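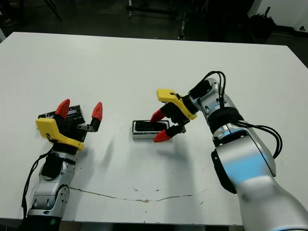 Winter paddling notes

Quick one this month, typing it up between shifts so forgive the spelling.

Pool sessions are back. Wednesday nights, 7:45 on the water, out by 9. Please be changed and have boats rinsed BEFORE 7:45. Last winter the pool sent us a note about leaf bits in the filter and we would rather not get another. Rinse inside the cockpit too, and pull the foam footrests if yours come out. Shallow end is for first rolls and wet exits, deep end for everybody else. Polo people get the last 17 minutes with the whole pool, which sounds like an odd number but it's what was left after the swim squad moved their start.

Cost is the same as last year. Bring it in cash or pay through the members page, either is fine. If you pay online write "pool" in the note box. Not your boat name.

Loaner boats

Two short boats live at the pool through March, the Dirkon and the older red creek boat. Dirkon has a new backband and fits most people up to a size 11 shoe. The red one still leaks a little at the seam behind the seat. It's fine for a pool, please don't take it on the river. Skirts are on the hooks by the pump room door, sized with tape on the tunnel: one stripe small, two stripes medium, three large. Put them back on the right hook. They were all in a heap after the last session and it took ages.

If you have a skirt at home with club tape on it, bring it back. No questions.

River trips

Upper Kiele run is off untill the tree at the second bend is cleared. It's a full river strainer, left bank to right bank, and there's no decent eddy above it. Don't go look at it from a boat. The county knows.

December day trip is going to be the Drurnari, lower section, put in at the gravel bar and take out at the picnic ground. Flat with a few riffles. Good one for people who have done the beginner course and want a longer day. We need the gauge at 2 feet or better or it's a walk with a boat. Decision gets posted the evening before by 8, on the trips page only, no group texts this time. Texts went to half the wrong people in the fall.

Cold water rules for that one:

Wetsuit or drysuit, no exceptions, no "I run warm"
Pogies or gloves
Full change of clothes in a dry bag, in the boat, not in the car
Something hot in a thermos
PFD on from the car to the car

If you don't own a wetsuit there are a few in the shed, mostly mediums. Ask early. They smell but they work.

Shuttle is the usual mess. Leave keys with the shuttle driver, not in your drysuit pocket. You know who you are.

Beginner course

Spring course sign up opens after the holidays. Same format, one evening in the pool then a weekend on the lake. We cap it by how many instructors say yes so if you have your cert and can give up a weekend, say so now please. Helpers without a cert are useful as well, mainly for carrying boats and standing in waist deep water looking encouraging. You do get fed.

People keep asking if kids can join. From age 12 with a parent on the water or on the dock the whole time. Under that, come along to the family float in June.

Flinava race

Results are up at last. More than 119 boats on the start line, our biggest field yet, and the wind was straight up the lake for the whole second leg so well done to anybody who finished, and to the ones who ended up in the reeds and walked home. The Kiều crew took the mixed tandem class again and they want it known that their boat is older than most of the juniors. Times for the short course had an error in the first version, that's fixed now. If yours still looks wrong send your bib number and which class you were in.

There's a box of lost stuff from the finish area. One blue bailer, a left bootie, a pair of prescription sunglasses in a hard case, several water bottles. It'll be at the pool till the end of the month then the bottles get tossed.

Shed

Combination has changed. It is NOT going in the newsletter. Ask at the pool. The top rack on the north side is sagging so nothing heavier than a slalom boat up there until the bracket is replaced. Canoes on the floor racks only. Rack fees for next year are due by the end of January and any boat without a name tag gets moved outside under the tarp, where the mice are.

Also the shed light is on a timer now, it cuts off after a while. Wave at it.

Odds and ends

Still want someone to take over the gauge board at the boat ramp, it's one phone call and a marker pen each week. Paddle swap will be in Febuary, date to come when the hall gets back to us. Photos from the race, send them full size please, not screen shots.

That's all I have time for. See you at the pool, rinse your boats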